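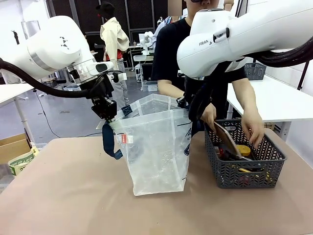 2021-08-05, packaging and household waste, session 3

Right, carrying on from where we stopped, which was halfway through films and flexibles. I'd meant to get to glass as well but I talked too long about Besbridge last time (sorry, I lived there for years and I have opinions about its bins).

**Why thin plastic is such a pain to sort**

Most sorting lines split things by shape first. Flat light stuff goes one way, bottles and tubs go the other. Thin film wraps itself round the shafts, and then somebody has to stop the line and cut it off. When I visited the Ekotham plant they did this twice before lunch — I've never heard such swearing!

Words to know for the test:

- **film**: thin flexible plastic, so carrier bags, bread bags, wrapping
- **rigid**: anything that keeps its shape when you squeeze it and let go
- **bale**: a pressed block of one material, ready to sell
- **contamination**: anything in the bale that shouldn't be there, food included

**The Ekotham sums**

Take a bale of 303 kg. If 12 kg of it is the wrong stuff, what's the contamination as a percentage? Do it on paper, please, and show me the working. Then do it again with 53 kg and tell me whether you'd still buy the bale. I wouldn't, but Mareike Stüber argued in class that it depends on the price, and she's got a point, so I'll take either answer if you back it up.

**For next time**

Read the Pfeiffer chapter on deposit schemes, only the first half. Then write 200 words on whether a deposit would work where you live. The Vinemberg groups can hand in one piece between them.

Bring a clean bread bag if you've got one. We're doing the stretch test.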